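Search this journal Enter keywords Go

4.2 Household demand after dark

The monitored homes in Naltosia were fitted with rooftop panels and a small battery in November. Each home kept its existing grid connection. Load was logged at the meter and separately on three circuits: kitchen, bedrooms, and everything else. Of the 14 homes enrolled, 13 returned a full record. The other lost its logger data after a wiring fault and is left out of the averages below.

Evening demand was higher than the installer, Chidiac, had assumed when sizing the batteries. The planning sheet put the peak at supper time. In the logged data the kitchen circuit did peak then, but the bedroom circuits rose later and stayed up until well after the battery had reached its reserve level. Most of that load came from plug-in heaters.
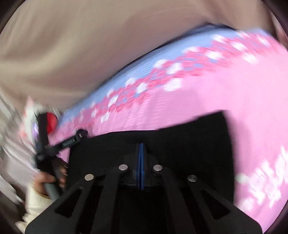

Figure 3. Fabric, likely bedding, in light colors, with a patterned strip beside a light blue band.

Heater use varied a good deal between homes with the same floor plan. Residents who slept in the room farthest from the stove used the most. Two-story homes were also higher, though there were too few of them to test this properly. We had expected the age of the windows to matter more than it did.

The Starnow controller was set to hold back part of the battery for outages. With this setting on, the typical home began drawing from the grid before midnight. Lowering the reserve moved that point later by some 300 minutes on clear-day charge, but on cloudy days it made almost no difference - the battery had not filled in the first place.

4.3 Comparison with the Desavov homes

The Desavov homes have larger roofs and the same battery model. Their daytime surplus was greater, yet their night purchases were close to those in Naltosia. This suggests that storage, and the timing of bedroom heating, set the limit in both places. We return to battery sizing in Section 5.

Shares 3 Comments 0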